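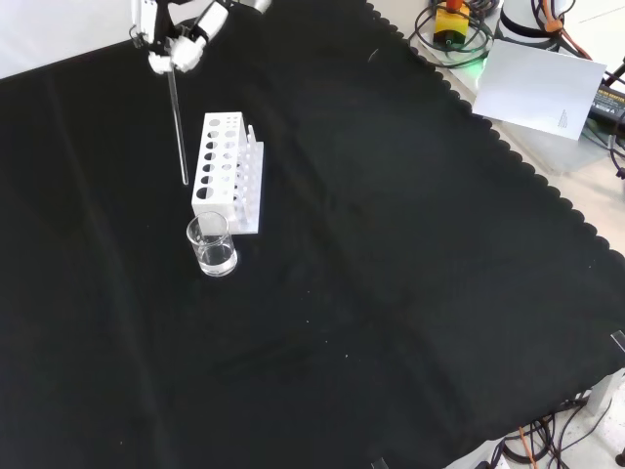 Rod held upright over the cloth, rack and beaker in their usual places.

To: prirkus-users
Subject: Re: [prirkus-users] tip drifting sideways after a tool change
Date: January

> We have one arm doing glassware work on a covered table, same sort of
> layout as the one at Drunditz. Since we changed the fingers the tip
> of the rod comes down off to one side of where it should. It is fine
> for the first part of the morning and then it gets worse. I have
> redone the tool offset twice. Could whoever looks after the Drunditz
> cell say how it is set up and what gets checked, and in what order?
> Also, does anyone put marks on the cloth for the rack, or do you let
> the camera find it every time?

I look after the Drunditz cell, so I'll answer the first part in full and the second part as far as I can.

If it is fine early on and then gets worse, I would leave the tool offset alone for now. A wrong offset is wrong from the first move. What you describe sounds like something working loose or being pulled, and redoing the offset halfway through only hides it until the next restart, when it will be out in the other direction. Put back the offset you had straight after the finger change and start from the table.

The cloth comes first with us. It is a plain black cloth, and we use it to give the camera a dark surface behind the clear glass. It is held down with small clips on the table edge. If a clip has crept, the cloth shifts a little each time the rack is slid or lifted, and the rack goes with it. Take the clips off, smooth the cloth from the middle outwards and put them back with the same amount of cloth under each. Small creases don't matter to us. A fold under the rack does, as the rack will rock on it. Lint shows up as specks under the lights and we go over it with a roller, though I have never traced a fault to lint.

After the cloth, the base. Check the bolts with the arm stopped. Ours were done up to the figure in the arm manual and I put a paint line across each head so that I can see at a glance if one has moved. None has so far, but a colleague at the Femis site had one back off after the bench was dragged across the room, and the symptom was much the same as yours.

Then the fingers. Close them on a rod with the arm stopped and push the lower end gently with one finger of your own. If the rod swings and comes back, that is the flex in the fingers and you will have to live with it. If it swings and stays where you pushed it, the grip is too light or the finger faces are dirty. Wipe the faces with a lint-free cloth and let them dry before trying again. Grip force on our job is set at 20 per cent in Prirkus and I wouldn't start much above that with glass. Grip near the upper end, and grip at the same height every time. A few millimetres up or down on the rod makes a visible difference at the tip.

The harness took me longest to find. The cables run up the outside of the arm and are held on with fabric straps, one above the elbow joint and one across it. When those straps were new I pulled them as tight as they would go. The arm would move well for an hour or so, then the slack would work its way towards the wrist end and there would be none left lower down. On the long reach to the far side of the rack the harness went tight and the wrist was dragged over by a small amount, always to the same side. Now I put the arm in its furthest working pose first, do the straps up there, and then bring it home and look for loops that could catch. There is a bit of slack at home and that is how it should be.

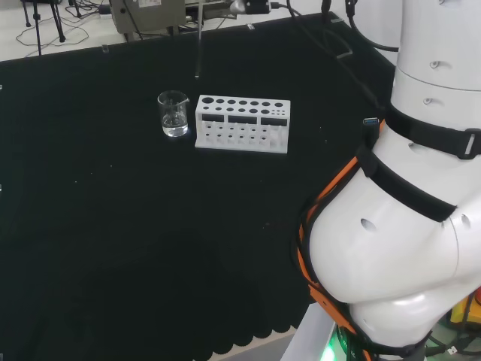

One reply sent to me off-list asked whether the straps ought to be replaced with a proper clamped dress pack, the writer having had fabric ones slip on a similar arm after a few weeks and being tired of doing them up again.

I would say yes if your job never changes. Ours does, and undoing a buckle is quicker than finding the right key. If you stay with straps, put a pencil mark or a bit of tape at the edge of each one. Then you can tell if it has slid. I look at ours when I start up, and I undo and refit them every 400 cycles whether they have moved or not. While you are there, look at any plug that sticks out from the arm. A USB connector pointing sideways will take a knock sooner or later, and the fault you get from that is frames dropping out on the camera, so you go looking in the wrong place.

On the rack and the beaker. We do not mark the cloth. I tried chalk and it came up on everything, and tape gave the camera a bright edge that it liked better than the rack. What we do is measure from the table edge to the near corner of the rack with a steel rule, 93 mm, and set the angle by eye. The camera does the rest. The beaker goes close to the rack, and its height is entered in Prirkus as a keep-out so the arm will not cut the corner through it on the way across. Put the liquid in before you teach the keep-out. People teach it with an empty beaker, fill it later, and put it back somewhere slightly different.

Once the straps and the cloth are right, check the approach with whatever glass you will really be using. A tube is a different case from a rod. It has a rounded end, so it will find its own way into a hole if it arrives slightly off, and that can cover up an error you would see at once with a rod.

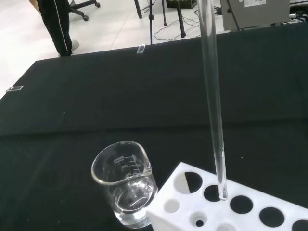 I teach the hover point over 3 mm above the top of the rack and stop there on every new set-up, then look at it from the front and from the side before letting it go down. Do it at low speed with a hand near the stop button. If it looks right from both sides, send it home and bring it back to the same point again. If the second visit does not match the first, go back to the fingers and the straps. There is no use in teaching the next hole until it does.

Pick the hole with care too. The holes in our rack are of several sizes and the edges of the big ones throw a shadow across the inside, which the Omoregie vision add-on used to read as the centre being further over than it is. Moving the lamp sorted that out for us. I believe there is a setting for it in the newer version but I have not tried it.

The order again, for copying out: cloth and clips, base bolts, finger faces, grip height, straps in the furthest pose, connectors, rack position, keep-out, hover point. Then the tool offset, if it still needs it.

Could you say which finger set you changed to, and whether the drift is always to the same side? If it is, I would look at the harness before anything else on that list. I am at the cell until four most afternoons and can measure anything here that would help you compare.

Drunditz cell
prirkus-users list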